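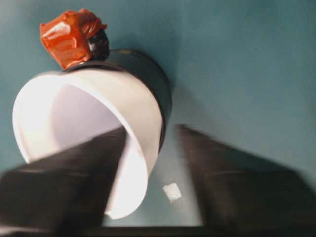 White cup with the dark base, tilted.

2018-07-03

Water log, continued. Meter at the street read 3,962 this morning before anyone in the house was up. I wrote it on the card inside the cellar door and then again here, having lost one card already. The reading in May was taken by Kenta Ichikawa from next door while I was away, and he left off the last digit, so the interval between May and now is no use for anything except a rough idea.

The problem remains hardness and iron. The Ekombridge supply switched over to the Penry wells in May and the kettle has furred ever since. The strip test gives a color between the third and fourth blocks, and which of the two I pick depends on the light in the kitchen. I did it again at the north window and called it fourth. Iron shows as a faint tan ring in the toilet tank and on the shower curtain hem. It does not show in a glass drawn fresh. After standing overnight there is a thin film on top that breaks into plates when touched with a spoon.

Softener first. It is a Grureo, the upright one with the brine tank beside it, put in by the previous owners. The manual is a photocopy with pages 9 and 10 missing. Salt level was down to a hand's width above the water, with a bridge across it. I broke the bridge with a broom handle and it dropped all at once. Under the bridge the salt was mush, and I scooped out two buckets of it before going any further. The float moves freely. The brine line had a kink behind the tank where someone pushed the tank against the wall, and I have turned the elbow so the line comes out sideways.

Ran a manual regeneration at 10:40. Backwash came on as it should, brown for the first part and then cloudy. Brine draw was slow. I marked the tank wall with a grease pencil and the level fell by barely the width of the line in the time the manual allows for the whole draw. That points to the injector. Shut the bypass, relieved the pressure, took the injector cap off (two screws, one of them stripped) and found the screen packed with orange silt. The throat was partly blocked too. Cleaned it with a wooden toothpick, no metal, and flushed it under the tap. New O-ring from the box of odd sizes. The cap went back with a slight weep that stopped at a quarter turn more. 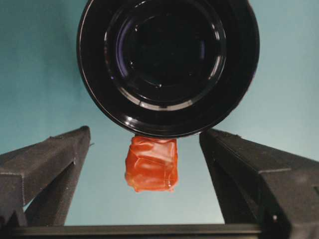 The second draw, after cleaning, went properly. Level passed the second pencil mark before I had finished my coffee. Slow rinse, fast rinse, refill, all in order. The timer clock was running behind the kitchen clock and I reset it. It will now regenerate at 2 in the morning, when there should be no draw on the house. I will hear it through the floor but that can't be helped.

Strip test at the kitchen cold tap in the afternoon: first block. Kitchen hot still reads third, as expected with a full water heater of the old water behind it. I did not drain the heater. The drain cock looks original and I don't want to find out today whether it closes again.

Called Felicja Górecki at the water office about the iron. She was helpful up to a point. The Penry wells are treated with a sequestering agent, which keeps the iron in solution as far as the mains go, and it breaks down with heat and time. That agrees with the film and with the toilet tank. She would not give me a date for the filter plant. She did say that the hydrants on our side of the creek are being flushed later this month and that we should expect discolored water for up to two days. I should bypass the softener for that. Note on the cellar door to that effect.

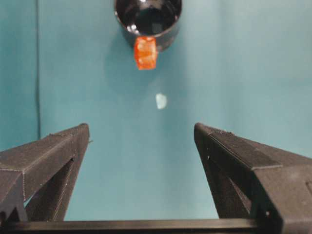
Black cup and the small orange piece.

Faisal Minhas came by after lunch to return the pipe wrench and looked at the installation. His opinion is that the resin is fouled and will need either cleaner or replacement. He has used Grilomell in his own unit twice, poured into the brine well ahead of a manual cycle. The jug says to repeat every few months. He left me what remained in his, a bit under half. I want a week of strip readings without it first, so I know what the injector alone has done. Faisal thinks this is a waste of a week.

Worked out the capacity setting again while he was here. The dial was set for the old supply. At the fourth block, and with the usage I can piece together from the card, the unit should regenerate after 2,000 gallons. It was set well above that, which means that for the last part of every cycle we were getting hard water straight through. I have moved the dial down. Salt use will go up. Bought two bags, one now in the tank and one on the pallet.

Other items. The pressure gauge on the house side sticks and reads the same with the valve shut. Replace. The sediment cartridge ahead of the softener was changed 14 days ago and is already tan all the way through on one side and nearly white on the other, so either it is not seated or the bottom gasket is out of place. Took it out and turned it, wiped the seat, and put it back. The housing wrench is cracked at the handle.
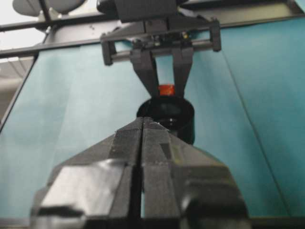
Black cup upright, mouth up.

Evening. Kitchen hot now between first and second block. Washed one load of towels on the new setting with half the usual powder and they still came out with suds in the rinse, so half is too much. Drank a glass from the cold tap and could taste the change, a little flat and slightly slick. Sachiko Furukawa says that on her street they run an unsoftened line to the kitchen cold tap for this reason. Ours would need a tee ahead of the softener and a run of pipe along the joists, with one awkward corner behind the furnace. I measured it but left the figure on the back of the salt receipt.

Tetsuya Hirose has the pipe cutter. Ask for it back. Also to get: gauge, housing wrench, injector cap screws in stainless, another tube of test strips. Next meter reading tomorrow before breakfast.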